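Ticket 1574
Product: Drosel desk set (mesh pen cup, pink)
Opened by: Leif Solheim
Opened: Aug 11, 2021
Status: Waiting on customer

Hi Clustville support,

I bought the Drosel desk set from you in July, the pink one with the mesh pen cup, the letter tray and the little dish for paper clips. Tray is great, dish is great, no complaints there. My trouble is the cup. It tips over! Not every time, but put a couple of markers in it and lean them the same way and over it goes, and then I'm on my knees fishing them out from behind the radiator.

What I've tried so far, so you don't have to ask me all of it one at a time:

Moved it to the other end of the desk. Same thing.

Checked the desk with a level (my desk is an old Söderlund and it has had a hard life, so I did wonder). The bubble sits right in the middle.

Put the cup on a kitchen counter instead. It still rocked a tiny bit when I pushed on the rim with one finger. So I think the bottom isn't flat, or else it has a bump in it somewhere that I can't feel.

Turned it a quarter turn at a time. There's one position where it hardly rocks at all, and I've put a bit of tape on the outside so I can find it again. Works okay until somebody picks the cup up to borrow a pen, which in this house is every 10 minutes.
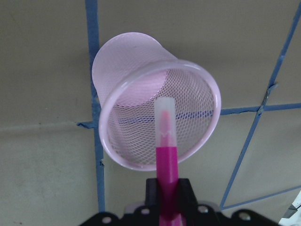
The other thing is the markers themselves. I keep mine with the caps up so I can grab them by color, and I'm wondering if that's part of it, all that length sticking out over the rim. I tried laying the longest ones in the letter tray for a couple of days and the cup behaved a lot better, but then what's the cup for? My old one from Pluludden was uglier and heavier and I could throw pens at it from across the room.

Could you tell me if there's supposed to be something stuck to the underside? Mine has nothing there, no felt, no rubber, and the box only had a folded sheet about recycling in it.

Thanks!
Leif

Reply from support

Hi Leif, thanks for all the detail, that saves us both some time. The cup should come with a clear rubber pad on the bottom. They do come off in the box now and then, so have a look under the cardboard flap if you still have the packaging. If it's gone we'll mail you a new one. Could you also try the cup empty on a sheet of glass or a mirror and let us know if it rocks?

Update from Leif

Okay, found the flap, and there were 2 pads under there stuck to each other! Peeled them apart with a butter knife. I put one on the cup and did the mirror test before and after. Before: rocks, and it makes a clicking noise on one side. After: doesn't rock, though if I press hard on the rim I can still feel a little give.

I've loaded it back up with the short pens first and then the markers spread around the edge. It's been standing since breakfast. I've left the tape on for now. I'd like to keep this ticket open for a few more days if that's all right with you, and if it goes over again I'll take you up on the exchange. Do I need the original box for that? The flap got pretty torn up while I was looking.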